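Ticket: Droltarex issue 15, spreads split and wrong interior artist shown
Product: Erngate reader, tablet and desktop
Opened by: Bogdan Lungu
Assigned to: Yen-ting Wan
Status: Closed, with one item moved to a separate ticket

Original report (Bogdan Lungu)

Issue 15 of Droltarex is the oversized one, 64 pages. It has two double-page spreads, the flooded courthouse and the rooftop fight near the end. Both are cut down the middle in the reader. On the courthouse spread the left half shows by itself as a right-hand page, then I swipe and get the other half facing the first page of the next scene. The lettering runs across the fold, so the caption box reads as nonsense.

The info panel also credits Meirion Sayce with the interior art. Sayce drew the cover. The interior is Eluned Mostyn, and the title page inside the same file says so.

Deleted and downloaded again, no change. Same result on the tablet and on the desktop reader. Earlier issues in the run look fine on both.

First response (Yen-ting Wan)

Reproduced on desktop with a fresh library. Could not reproduce on the tablet at first. My tablet was in portrait with single-page view, where a split spread is hard to tell from a deliberate one. After rotating to landscape and turning on facing pages, the fault is the same as reported.

Please send the following: the reading mode in use, whether "cover stands alone" is checked, and whether the book came from the store or was imported from a folder.

Reply (Bogdan Lungu)

Facing pages, cover stands alone is checked, bought from the Ernport store. I tried unchecking the cover option. That moves the problem. The courthouse comes together with the correct half on the correct side, but the cover is then paired with the inside ad and every other left-right pairing in the first half of the book is off by a page. The rooftop spread stays broken either way.

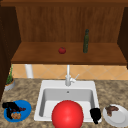

Does switching to single-page view lose my place or my bookmarks?

Bookmarks are stored against the page file and not against the screen position, so they stay where they are when you change views. The reading position may move back a page if you were on the right-hand page of a pair.

Diagnosis, part one: page order (Yen-ting Wan)

Unpacked the store file and compared the page list against the print edition. Findings:

The variant cover is included as a second page, directly behind the main cover. In print it is a separate copy of the book. In the file it takes up a left-hand slot and pushes everything after it over by one.

The courthouse spread is stored as separate left and right halves with no join flag. The reader has no means of knowing that they belong together, so it pairs them by position. Position is wrong on account of the variant cover.

The rooftop spread is stored as a single wide image, which is the correct way to do it. The reader ignores this because the metadata for the book forces every page to portrait. The wide image is sliced at import.

This explains why the cover option fixes one spread and has no effect on the other. They are separate faults with the same symptom.

Workaround until the file is replaced: open Book Settings, turn off "use publisher page shape," then hide the variant cover with the page editor. Leave "cover stands alone" checked. Close the book fully before reopening. The reader keeps up to 15 prepared pages in memory, and old slices will continue to appear if you only go back to the library screen.

Reply (Bogdan Lungu)

Workaround applied. Courthouse is now correct, rooftop is now a single wide image. That spread is the best thing Mostyn has done on the book, by the way, with the whole fight reflected in the skylight while the actual figures are kept to the edge. It does not read at all when it is cut through the glass.

New problem, possibly related. With the publisher page shape turned off, the reds look different. The Magistrate's coat was a clean red before and now leans orange, and there is a thin colored fringe where the coat meets the white gutter. Only on desktop.

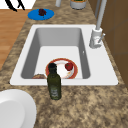 Color shift confirmed on desktop, and it comes from the same setting. The "use publisher page shape" switch also controls whether the embedded color profile is read, which is a poor pairing and has been raised with the desktop team. With the profile ignored, saturated reds are treated as screen-native values and drift warm. The fringe is a scaling artifact at hard boundaries. Anything like the plate in that sink, a red-orange rim directly against white, is a good test subject, and a comic page is full of such edges wherever a costume touches the gutter. Soft gradients and night scenes hide it. Go to Display, Color, and set the profile by hand to the one listed in the file details. The fringe should go away once scaling is set to "smooth." Tablet is not affected, as it always reads the profile.

Reply (Bogdan Lungu)

Profile set by hand, scaling set to smooth. Coat is red again. Fringe is gone at full screen and still faintly there in the thumbnail strip. I can live with that.

Credits are still wrong.

Diagnosis, part two: credits (Glenys Ifans, catalog)

Picking this up from Yen-ting. The info panel does not read the title page. It reads the store record, which takes the first name entered under "artist" and shows it as the interior artist. For this issue the cover artist was entered first and no role was attached to either name.

Checked the rest of the run. The earlier issues show Mostyn correctly because she drew both cover and interior on them, so the missing role made no difference. The Lewis one-shot has the same error the other way around, with the interior artist listed as having done the cover. Nobody had reported that one.

Both records are corrected: Sayce, cover; Mostyn, interior. Roles are now attached. 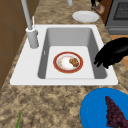

The corrected record will not reach books already in a library until the metadata is refreshed. On desktop, right-click the book and choose Refresh Details. On tablet, press and hold the cover, then tap the circular arrow. Do not use "reset book," which also clears hidden pages and would bring the variant cover back into the page order.

If you have edited the credits by hand, the refresh will skip them. Clear the edited field first, save, and then refresh.

Reply (Bogdan Lungu)

Refreshed on both. Desktop now shows Mostyn. Tablet still showed Sayce until I cleared the field, so I must have tapped into it at some point. Correct now.

Is the file itself going to be replaced? I would prefer not to keep the manual settings for one issue.

Closing note (Yen-ting Wan)

Replacement file requested from the publisher in May. It will have the variant cover moved to the back, the courthouse joined as one image, and the forced portrait setting removed. When it arrives, the reader will offer an update on the book's cover. Accept it, then turn "use publisher page shape" back on and return the color profile to automatic. Hidden pages should be cleared at that point, or the reader may hide the wrong one.

Thumbnail fringe on desktop moved to its own ticket. Credits resolved. Closing this one.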